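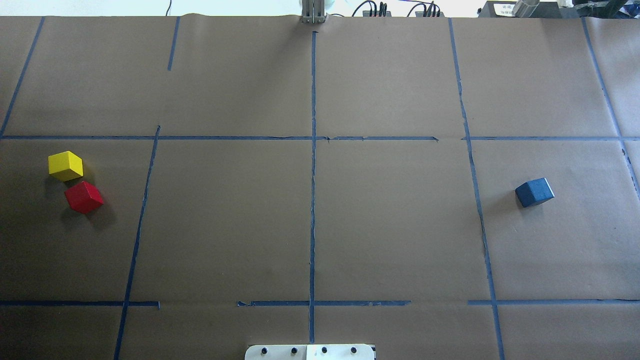 How often should the brown paper and the blue tape on the tables be replaced?

At the start of each session of classes, and in between only when the paper tears or a line has lifted far enough to catch a sleeve.

Mikkelsen Workroom, Stollville
Minutes of the February users' meeting
Room 411, 7:00 p.m.

Present: Greer Skinner (chair), Murdo McIver, Tahira Naqvi, Jean MacBrayne (minutes)
Apologies: Emerson Bastos, who sent written comments on items 3 and 6

1. Minutes of the last meeting

Accepted with one correction. Under "Shelving," the brackets were ordered by Tahira, not by Jean. Jean will change the posted copy.

2. Matters arising

The sink is draining again. Murdo had the trap apart and found a lump of dried glue in it. Glue pots are to be wiped out with paper towel before rinsing, and a card to that effect is now on the wall by the faucet.

The spare key has been returned.

The lamp over the paper cutter still flickers. Murdo replaced the bulb and it made no difference. Greer will ask the building office to look at the fitting.

3. Table coverings and tape

This took up most of the meeting.

Greer said the question had come up because people were re-covering tables whenever they felt like it, and the roll of kraft paper bought in the fall was almost gone. She asked whether there should be a rule.

Tahira said the brown paper was still the right choice. White paper had been tried and showed every pencil mark, and the vinyl cloth slid around when anyone leaned on it. She did want a wider roll. Overlapping two sheets leaves a seam, and the seam works up into creases along one side of the table.

Murdo agreed about the width but thought the creases were partly from hurry. If one person holds the far end while the other smooths from the middle, the paper lies much flatter. He offered to show anyone who wanted to see it done.

On the tape, Jean reported a complaint from the Estinis players that the lines are not straight. Some lean, some stop short, and there are gaps where a strip ran out and a new one was started a little farther along. The players have asked for a proper ruled grid with equal squares.

Discussion followed. Tahira said the Estinis players use the big table for one evening and everybody else uses it the rest of the time. For the sorting and placing work done in her class, a cell only has to be large enough that a person can say which one a block is in. A few crooked lines had never confused anybody. Murdo said a straight line was not much harder to lay than a crooked one if you snapped a chalk line first. Tahira said chalk got on the blocks.

Emerson's note was read out. He suggested marking the positions once, in pencil, on the underside lip of the table, so that whoever lays the tape has the same starting points every time. He also asked that tape be pulled from the roll in one length for each line and not built up from scraps, as scraps pucker and come up first at the ends.

Greer asked whether Emerson's suggestion would satisfy the players. Jean thought it would go most of the way. The players can bring their own ruled sheet and lay it over the top if they need equal squares for a match.

Agreed:
The current paper and tape stay down until the next session of classes begins.
Murdo will mark the table lip in pencil before the next covering.
Painter's tape only. The packing tape has been taken out of the drawer, as it tears the paper when it is lifted.
Tahira will get a price for a wider roll from Drekex and from the hardware store.
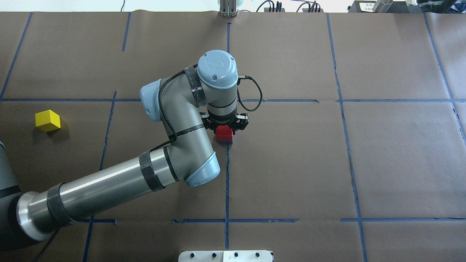
Red block near the middle of the papered table.

4. Blocks

Tahira has been through the block bins. There are over 500 small blocks in all, counting the bag that was donated last year. Most are usable. She has put aside the ones with chipped corners and proposes sanding them and using them for the glue-and-build afternoons, where it does not matter.

The colors have become badly mixed between the bins. Greer asked whether they needed to be sorted at all. Tahira said yes for the plain red, yellow and blue ones, which are used for table work and are always being hunted for at the last minute. The rest can stay mixed.

Jean asked that blocks be put back at the end of a class. She has twice found a few in the pencil tray and once in the paper recycling. Murdo suggested a shallow tray at the end of the table, so that loose ones have somewhere to go while people are packing up. There is a baking tray in the cupboard that no one has claimed, and this will be tried.

Two parents asked whether the blocks are washed. Tahira wipes them with a damp cloth and mild soap and dries them on a towel. She does not soak them, as soaked wood swells and the paint comes away. Jean will put this in the newsletter.

Agreed: Tahira to label three bins, one for each color, and a fourth for everything else.

5. Money

The workroom account stands at $1,060 after the rent for the month. Greer said this was a little better than last year at the same point, mainly because the heating bill had been lower.

Murdo asked what could be spent without bringing it to a meeting. The old limit was written down somewhere but no one present could find it. After a short discussion it was set at $50 for any one purchase, with the receipt to go in the blue folder. A wider roll of paper may come to more than that, so Tahira will circulate the price by email and anyone who objects can reply.

6. Storage under the window

Emerson's note said the plan chest drawers are sticking and he believes they are overfull. Jean confirmed that the bottom drawer has card in it from a project that finished a long time ago. Greer and Jean will empty it together before the next meeting. Anything with a name on it will be kept for one month on the shelf by the door. Anything without a name goes into general stock.

Murdo asked that the rolls of paper not be stood on end under the window. The bottom edges get damp and go wavy, and then they will not lie flat on a table whatever anyone does. He will put up two pegs so that they can hang. Greer said the pegs should be high enough to clear the radiator.

7. Any other business

Tahira would like to borrow the long steel ruler for a weekend. No objection.

Jean reported that the clock is slow again. It was correct at the start of the meeting because she had just set it.

Murdo asked whether the kettle could be moved off the cutting bench. Moved during the meeting to the top of the low cupboard.

Actions

Greer: building office about the lamp; plan chest with Jean
Murdo: pencil marks on the table lip; pegs for the paper rolls
Tahira: price for wider paper; bin labels; sanding the chipped blocks
Jean: correct the last minutes; newsletter note on cleaning the blocks; tell the Estinis players what was decided under item 3; plan chest with Greer
Emerson: asked to show Murdo where he would put the marks

The meeting closed at 8:25 p.m. The next one will be held in the same room at 7:00 p.m., date to be posted on the door.

J. MacBrayne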